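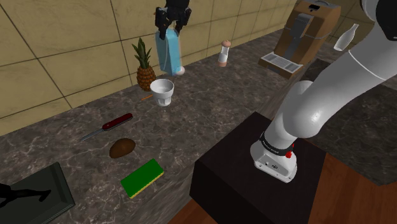 Bajwa to Move Head Office from Plitby to Bramcombe

October 11, 2018

Bajwa, the maker of pumps and valves for water utilities, will move its head office from Plitby to Bramcombe in February. The decision was announced to employees last week and ends a stay in Plitby that began when the company rented two floors above a bank on the market square. The chief executive discussed the reasons for the move, and what it will mean for the people affected by it, in an interview at the Plitby office.

"We have been well treated in this town and I want to say that first," the chief executive said. "The difficulty is the building. The lease ends in the spring, the owner has other plans for the site, and we looked at 19 properties before we made up our minds. Only four of those were in Plitby, and none of the four could take everyone under one roof."

The company employs 600 people in all. Of these, 410 work at the head office and will be asked to transfer. The rest are based at the foundry and at regional service depots, which are not affected. The foundry will remain in Plitby, and the chief executive said there was no plan to change that.

"I have been asked about the foundry every day since the announcement," the chief executive said. "It has orders, it has a new furnace on the way, and the people there should read nothing into this. The office is moving. The foundry stays where it is."

The new premises were built for Itolov, the packaging group, which left Bramcombe two years ago. Bajwa has signed an 18-year lease on the main block and has an option on a smaller building across the yard. Work on the heating and the roof is under way and will be paid for by the landlord under the terms of the agreement. The company has not disclosed the rent, but the chief executive described it as lower per square foot than the present one.

Asked whether financial support from the authorities in Bramcombe had played a part, the chief executive said that the company had been offered a reduction in local business charges for the first three years. "It was welcome and we accepted it. It would not have brought us there if the building had been wrong. Plitby made an offer as well, and it was a fair one."

Employees who transfer will receive a relocation payment or, if they prefer to stay in their present homes, a travel allowance for the first 18 months. A company bus will run between the two towns each morning and evening. Those who do not wish to move have until the end of November to say so and may apply for posts at the foundry. The chief executive would not estimate how many would leave.

"I could give you a figure, but it would be a guess, and people would hear it as a target," the chief executive said. "We have asked every manager to sit down with every member of the team. Some of those conversations have been difficult. There are families with children in their last year of school, and for them the date is a bad one. We have agreed that they can work from a small office at the foundry until the summer."

The timing has drawn criticism from the staff association, which had asked for the move to be put off until July. The chief executive said that the request had been considered with care but that a delay would have meant paying for both buildings – a cost the board was not ready to approve. Talks with the association on the travel allowance are continuing, and a second meeting is planned before the end of the month.

Departments will move in stages. Finance and purchasing will go first, followed by sales and then engineering, whose test benches need a reinforced floor that is still being laid. Customer service lines will stay open throughout, and telephone numbers will not change. Suppliers are to be told in writing when to begin using the new address for invoices.

The chief executive, who joined the company in the Plitby sales office, will also relocate. "My house goes on the market after the new year," the chief executive said. "I could hardly ask others to consider it and then drive back here every night."

The registered address will be changed once the last department has moved. The sign over the Plitby entrance has been promised to the town museum, which has yet to decide where to hang it.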